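Curnness swap shelf is back, and it has a proper home

May 2023

Good news for anyone who has been missing the swap shelf at the old Parisi bakery – it's open again, and it has moved indoors! I popped in on opening morning meaning to stay for a few minutes and came away an hour later with a jigsaw, two cookery books and a cold cup of tea I'd forgotten to drink.

If you're new to Curnness, the swap shelf is where you leave things you don't want and take things you do. No money changes hands and you don't have to bring something to take something. It used to live under the bakery awning, which was fine in summer and miserable the rest of the year, and when the awning came down in February the whole thing went into boxes in Graziella Fabbri's garage. She tells me she had 914 items in there by the end (she kept a list, bless her) and had to park on the street for weeks.

The new place is the side room at Darov Hall, the one with the green door on the car park side. Manuela Benedetti runs the hall bookings and has given the shelf the room for a year at no charge, apart from a share of the heating. That share comes to £370, and a good chunk of it was raised at the quiz night, so thank you if you came along and sat through my round on rivers.

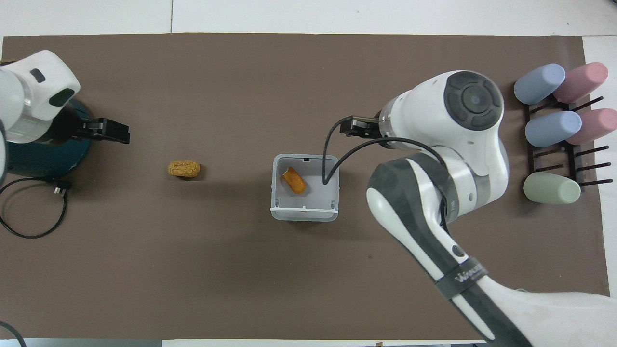
Sorting is the bit that has changed most. Under the awning everything got piled up together and you had to dig, and I once found a single roller skate in with the baby clothes. Now there are shelves by type, and the small stuff goes into open-topped trays, so it's worth having one or two at home while you're clearing out. A square, light grey plastic bin like the one in the photo is a very handy shape for it, and you can see what's inside without tipping the lot out on the floor. Please put your name on the bottom if you'd like yours back.

Books are already the busiest corner. Uchenna Chukwu has put them in order by author, and I watched him quietly move the same thriller back to its place while the rest of us were chatting. Children's books are on the lowest shelf where children can reach them. There's a gap for large print too, so if you have any at home do bring them along.

A few things can't be taken: mattresses, car seats, anything that runs on gas, and opened food. Electrical bits are fine if they work, but hand them over in person so they can be checked before they go out. Clothes should be washed, please.

Doors are open from ten until 3 each weekday, and Tharushi Liyanage is hoping to add an evening once she has enough people to cover it. She needs 3 more, no experience wanted, just somebody who can lock up and carry a box. Leave your number at the hall or ask for her at the Cilarura café.

I still have the jigsaw on the kitchen table. It's a harbour, and a great deal of it is sky.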